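Gusel Teleop Kit, six months in

I bought the Gusel kit back in June, mostly because I was sick of scripting every single motion, and I've now recorded 302 demonstrations with it. So this is a review from somebody who has really put some miles on the thing!

What you get is a pair of hand controllers, a foot pedal, and a license for Skarkell, the simulator that comes along with it. You move your hands, the two arms follow, and the pedal starts and stops the recording. Setup took me 20 minutes, and most of that was hunting for the right USB port (mine is at the back, under the desk, naturally).

The tasks in Skarkell are better than I expected. I've spent most of my time on the server one, where you work at the drive bays of a cabinet on a big table with two arms.
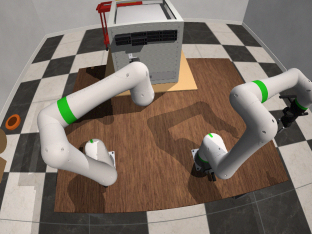 The tracking is lovely. Slow moves feel like you're dragging the arm through honey, in a good way, and small wrist corrections come through clean. Fast moves are another story — there's a lag you learn to live with, and my first 126 recordings are full of me overshooting and creeping back. I threw nearly all of them out.

My real gripe is depth. On a flat monitor I can't judge how far a wrist is from a front panel, so I keep swinging the view around, and that means taking a hand off a controller. The older Antwi kit let you do it with the pedal. Please steal that, Gusel!

Price was $644 from Neltatance, shipping included. Not cheap for a hobby, but the exported files loaded into my training code without any fiddling, and that alone saved me a weekend.

Four stars. I'd buy it again, and I'd put a cushion on the chair first.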